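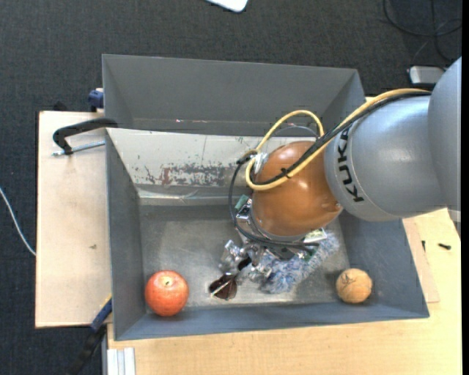 Why does a car with a carburetor need a choke when the engine is cold?

A cold engine needs a richer mixture, because part of the gasoline does not evaporate and stays as drops on the walls of the intake manifold. The choke closes the air passage partly, so the engine receives more fuel for the same quantity of air.

Restoration of Classic Cars, Course 2
Handout 4: The carburetor and the cold start
Prepared by Aroha Pryor
Revised 22 September 2019

Before you read this handout, please repeat the pages on the four-stroke cycle. We will not explain again the words intake, compression, power and exhaust.

4.1 Mixture

Gasoline burns well when there are close to 15 parts of air to one part of fuel, measured by weight. We call a mixture with more fuel "rich" and a mixture with less fuel "lean." A warm engine at steady speed can run a little lean. The same engine on a morning in February will not start with this setting.

Students often ask if the choke "adds fuel." It does not open any additional jet. It makes the pressure in the carburetor throat lower, and then the fuel is pulled out of the main jet more strongly. Please be exact about this in your written work.

4.2 Manual choke and automatic choke

In the Elness coupe, which we use for the practical part, the choke is manual. The driver pulls a knob on the dashboard, a cable turns the choke plate, and a small cam opens the throttle slightly at the same time. This gives the fast idle.

In the Brirnov sedan the choke is automatic. A spiral spring made of two metals closes the plate when it is cold and lets it open when it gets warm. The spring takes its heat from the exhaust manifold through a thin tube. When this tube is rusted through, the choke stays closed too long, and the owner complains of black smoke and high fuel consumption. Look at the tube before you touch the carburetor.

4.3 Checking the choke

Remove the air filter. The engine must be cold and switched off.

Pull the knob fully out. The plate should close completely and without a jump. Push the knob in. Now the plate should stand vertical. If it stops before this position, loosen the clamp screw, set the plate by hand and tighten the screw again.

Move the linkage several times. If it is sticky, clean it with carburetor cleaner and do not use thick oil, which collects dust.

Start the engine, let it become warm and push the knob in completely. Only then set the idle speed. For the Elness it is 700 revolutions per minute. If you set it with a cold engine, the value will be wrong later.

4.4 Flooding

When the choke is used too long, the spark plugs become wet with fuel. Push the knob in, hold the accelerator to the floor and turn the starter for a few seconds. Do not pump the pedal. If there is still no start, take out the plugs and dry them.

4.5 Reading and homework

Lengyel, chapter 16, without the section on diesel pumps. The drawings in the Hokeck workshop manual are more clear, but the names of the parts are different there, so please use the names from this handout.

Write one page about this case: a Brirnov starts well in the morning, runs roughly after ten minutes and is difficult to start again when it is hot. Say which part you would check first and which measurement you would make.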